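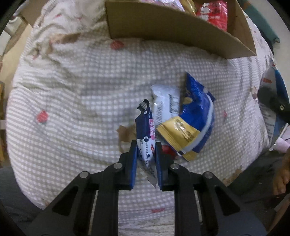
Qiuyue Zou
Catalog and web orders, Sketwood

Ticket: Chinese product names come out as question marks after the nightly import
Opened: December 28, 2021
Status: Fixed on our side, still watching one thing

Hi all, keeping everything in one place so I stop pasting bits of it into chat. I was adding the new snacks this morning (the skinny navy packet with the pink panel and the white characters down it was next on my list) and noticed that every Chinese name I typed in yesterday was gone. The English name was fine, the price was fine, but the Chinese name was just a row of question marks. Lovely!

I first thought I'd done something dumb with my keyboard settings, so I retyped one and saved it. It looked perfect. I refreshed, still perfect. So the shop can clearly store the characters, and it's something overnight that eats them.

What I knew at the start

The shop runs on Allby. The stock list lives in Bruvutach, which spits out a CSV every night, and Marchuk (our little sync add-on) picks it up and pushes it into Allby. The list has 1,483 items in it and 823 of those have a Chinese name. All 823 were broken. Accented letters were weird too, by the way. We have a French cookie whose name now has a black diamond in the middle of it.

What I tried

Turned the sync off and on again. Nothing, but you have to.

Exported the list by hand from Bruvutach and opened it in my spreadsheet program. Garbage characters everywhere and I got very excited, then remembered that the spreadsheet always does that when I double-click a CSV. Opened the same file in a plain text editor and the names were all there, good as new. So please don't use the spreadsheet to check this, it will send you off in the wrong direction like it did me for most of an hour.

Next I opened the file Marchuk had saved in its own folder from the night before. Question marks. OK, so now we're getting somewhere, because the manual export was good and the scheduled one was bad.

Compared the two export profiles side by side. Manual is set to UTF-8. The scheduled one says "System default." I have never touched that setting and I'm pretty sure it used to say UTF-8 as well, but I can't prove it. We did update Bruvutach the night before last, so that's my guess.

Changed the scheduled profile to UTF-8, saved, and ran it by hand with a test batch of 30 items. All 30 names came through, and the French cookie is back to normal too.

Then I ran the full list and it stopped at row 145. Of course it did. The log said "unexpected quote," and row 145 turned out to have a Chinese name with a straight double quote stuck in the middle that I must have typed by accident. Took it out, ran it again, and it went all the way to the end.

After that I spent a while clicking through product pages and holding them up against the actual packaging. I'm really glad I kept the packets for this. The backs are slow going, with all that tiny red print in short lines, and I only needed the names anyway.

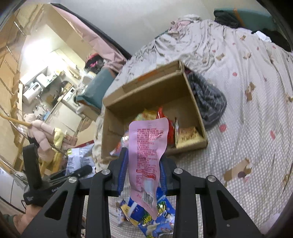 Still open

The search box. Typing a Chinese name finds nothing, even though the name shows up fine on the page. I think the search index is still holding on to the question marks. There's a "Rebuild index" button under Tools, but the last time I pressed it, back in June, the shop crawled all afternoon, so I'm leaving it until after closing tonight.

If you see a name that looks wrong, send me the item number in this ticket and please don't fix it in Allby yourself. The sync will only write over it tonight. Change it in Bruvutach, or leave it for me, I'm in there all day tomorrow with the new snacks anyway.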